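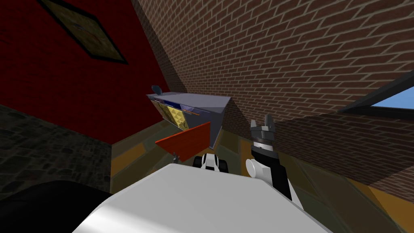 Image credit: Fenna Verhoeven

Notes for week 5: daylight in small rooms

Okay, so last week we got stuck on reflectance and I promised I'd go slower. Let me back up a little before we get to roof windows.

Light that comes into a room does two jobs. Some of it lands straight on whatever you're looking at, and the rest bounces off the walls, floor and ceiling first. In a big bright office you hardly notice the second part. In a little room under the eaves it can be most of what you've got, especially once you step away from the glass!

Reflectance is just the share of light a surface sends back. If 10 units hit the wall and 7 come back, that's 0.7, a decent pale paint. Dark brick can be way down near the bottom of the scale. Try two bounces: the pale wall gives you 0.7 times 0.7, so 0.49. A surface at 0.1 gives you 0.01 after two bounces, and you can forget about the third. (Yes, you may use a calculator on the quiz. No, you won't need it.)

Color matters too. A strong red wall soaks up a lot of the blue and green and hands back mostly red, so a white page held close to it picks up a pinkish tint. I had a red kitchen for years and all my salads looked tired.
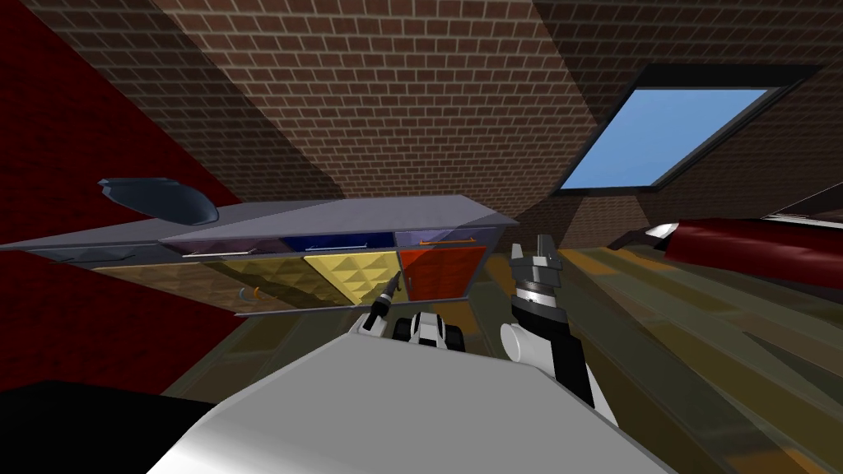 Fig. 1. Skylight in a sloped brick ceiling, with a deep red wall at the left.

Now, roof windows. A tilted pane sees more sky than an upright one of the same size, and the sky overhead on a cloudy day is brighter than the sky near the horizon. That's why people love them. The catch is that they see more summer sun as well, and you can cook up there. Outside blinds stop the heat before it gets through the glass. Inside ones look nicer and do less, sorry.

Pitch comes up in every one of these problems. For the Trelley house we'll use 55 degrees, measured up from flat. Please write down which way you're measuring, I lost half an afternoon in February to a drawing that didn't say.

Reading: the Martens chapter on sky models, first half only. Skip the part with the integrals unless you enjoy that kind of thing (Nele Michiels does, go ask her).

For next time, pick a room you use a lot and guess the reflectance of each main surface. Then hold a sheet of white paper next to each one and guess again. Most people go too high on floors the first time. Bring both sets of guesses and a quick sketch showing where the windows are. Pencil is fine, and so is the back of an envelope.

If you're in the Wallero group, you're doing the Plultia stairwell instead, same steps.

Last updated: 19th May
Contact: Fenna Verhoeven, course office | © Daylight course notes | Back to top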